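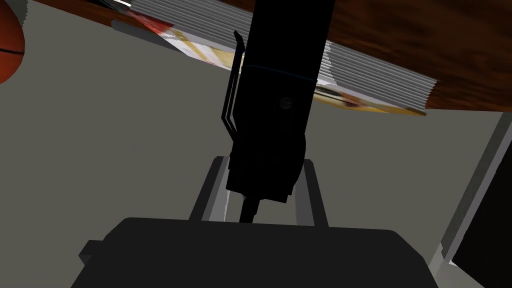
Simulated view over the gripper, with both fingers open and the magazine-like stack of paper against the wood.

How to test a tidying chore in simulation before you try it on a real arm

Can a robot arm clear up reading matter yet? In my setup, sometimes. A thick stack of paper is harder than it looks, and it's a good first chore to test because it shows you most of what goes wrong. These are the steps I use. They assume you have a simulator running and an arm with a two-finger gripper loaded in it.

What you need

A simulator with contact physics
An arm model with a camera near the gripper
One thick paper item, such as a magazine or book
One round item, such as a ball
A wooden surface to work against

Step 1. Write the chore down as one sentence

Mine was "Take the magazine off the shelf and put it in the tray." If you need two sentences, you have two chores. Lorna Drummond at Berkusura gave me this rule when my first task file was a page long, and I have kept to it.

Step 2. Decide how the paper will behave

A solid block is easy to grip and tells you very little. Fully loose pages are slow to compute. I use a stack of seven thin slabs joined along the spine, with a cover texture on the outside. The slabs can fan a bit, and that is enough to make the fingers slip when they come in at a bad angle.

Step 3. Set the friction low

Glossy covers slide. Start low and leave it there until the arm can do the job. If you raise friction to get a success, you'll be back at this step when you move to real hardware.

Step 4. Look through the gripper camera

Do this before running anything. The housing takes up a lot of the view, and the arm's own links can cover part of the thing you want to pick up. Move the arm through its reach by hand and note the poses where the target is hidden. I had three and had to add a waypoint for each.

Step 5. Run it 200 times

Change the start position a little on every run. Save the final pose and the grip force, and save video only for the failures. A full batch takes most of an evening on my desktop.

Step 6. Sort the failures

I use these headings:

Missed: the fingers closed on air
Slipped: the item was lifted and then dropped
Bumped: the arm hit the shelf or another item
Stuck: the planner gave up

Most of mine were slips. Ildikó Veres, who works on the Dobos planner, suggested bringing one finger in under the spine before closing. That cut the slips by nearly half. It also added some bumps, so check your clearance again after you change the approach.

Step 7. Add the second item

Run the batch again with the ball nearby. Don't ask the arm to pick it up. You only want to know if it can do the first chore with something else in the way.

When to move to a real arm

I wait until a full batch has no bumps. Slips are all right at this stage, but a bump can break a finger. Order spare finger pads before the first real session.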